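Druralix eval pack, reviewed in a hurry

Wrote this between runs so excuse the state of it. Short version: good kit, bad docs, buy it if you compare policies for a living. Skip it if you only train one thing a year.

What I wanted. A way to rank checkpoints without tying up the real arm every night. We train pick and place on kitchen stuff, one arm, wrist camera plus a side view, and every new checkpoint used to mean a full afternoon of somebody resetting objects. Slow. Also boring, and bored people reset objects badly.

Druralix does it in sim. Rendered scenes, textures swapped on every reset, your policy sees the render and drives the simulated arm as if it was the real one. The paper that came with it (from the Chaiyaporn group) claims the ranking you get in sim matches the ranking on hardware. Claims it only for ranking, note. Not for the raw success rate. I liked that, most of these papers promise the lot.

Setup. Took me all Saturday. Should be two hours. The installer wants an older driver and says so only in the changelog. After that it ran and kept running, no complaints. License is 80 dollars a month per seat, which for us is less than what we spend on replacement fingers.

What comes with it: 13 objects, all food. 2000 surface textures, lots of stone, lots of wood, a few fabrics that look like nothing I own. Lighting comes from wherever it feels like on each reset. You can pin it, there's a flag. I left it loose for the main test and regretted it for the debugging part, so pin it while debugging.

The test. Five checkpoints of our own policy, same data, different training lengths plus one where I'd broken the camera crop on purpose. 3491 sim episodes all told, over four nights. Then the same five on the real arm, far fewer tries each because I have a life.

Result. Sim got the order right except for the middle two, which it flipped. On the real arm those two were so close that I wouldn't bet on either. The broken crop one came dead last in both. Good. That was the one I cared about, because our old sim (Platier) ranked the same broken checkpoint second and cost us a week in June.

Raw numbers don't match at all. Sim is kinder on the round stuff, harsher on anything flat. Don't put sim success rates in a slide next to real ones, somebody will beleive them.

Texture swapping is where the method earns its money. With textures fixed, all the longer trained checkpoints look the same, every one scores high. Turn swapping on and they spread out. The veined stones hurt the most. My guess: the policy picks up on thin bright lines and reads them as edges of something. It's a guess. I ran a small ablation, plain gray against busy marble, same start poses, and our longest trained checkpoint dropped the most of the five. Overfit to our bench probably, which is as plain a surface as you can get. We've since taped some patterned paper down for data collection, no verdict on that yet.

Wrist view is good. Side view less so, shadows look thin to me. Contact is the weak spot. Grasps on curved shells either stick too well or slip at a touch, and the friction setting has a default I'd call optimistic. Halve it before you do anything. The manual says "tune to taste", thanks.

Gripper models: you get the generic parallel one, and a Kokgate two finger model as a seperate download. Ours is close enough to the Kokgate that I used it as is. If yours is odd you'll be importing meshes by hand, and the importer drops screw holes and small brackets without a warning, so check what your camera would see before you run anything long. I lost a night to that.

Other gripes. Logs are one giant file per night. No way to stop a batch and resume it. Video export works but names files by a hash, so finding the failure you saw at 3 am means scrubbing through the lot. Seeds are saved though, so any episode can be replayed exactly, and replay is fast.

Compared with Platier: Platier is nicer to use, better contact, far better docs. It also renders everything on the same clean tabletop, and that's how our broken checkpoint got past it. If I was tuning a grasp controller I'd stay with Platier. For ranking vision policies, Druralix.

Egg episodes are the ones I kept going back to for replays, mostly on the busy marble. Worth putting those in your own shortlist.
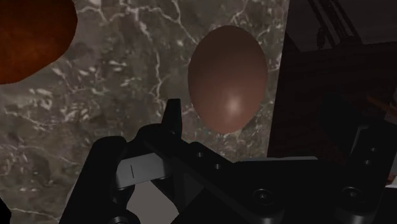

I'm keeping the seat for another month anyway. Next up is mixed lighting with textures pinned, to see which of the two is doing the spreading. Will update if the order changes. Four out of five from me, the missing one is for the docs.

Comments

gripnotes
Same flip in the middle for us with six checkpoints. We stopped trying to separate neighbors and just throw out the bottom half before going to hardware.

lowtorque
Halving friction was too much on our setup, eggs wouldn't hold at all. Try a quarter off first.

marble_hater
Did you pin the camera pose too or only the lights?

Author
Lights only. Camera pose was on the default jitter. Good point, should of said.

gripnotes
Resume is in the nightly build btw. Buggy but there.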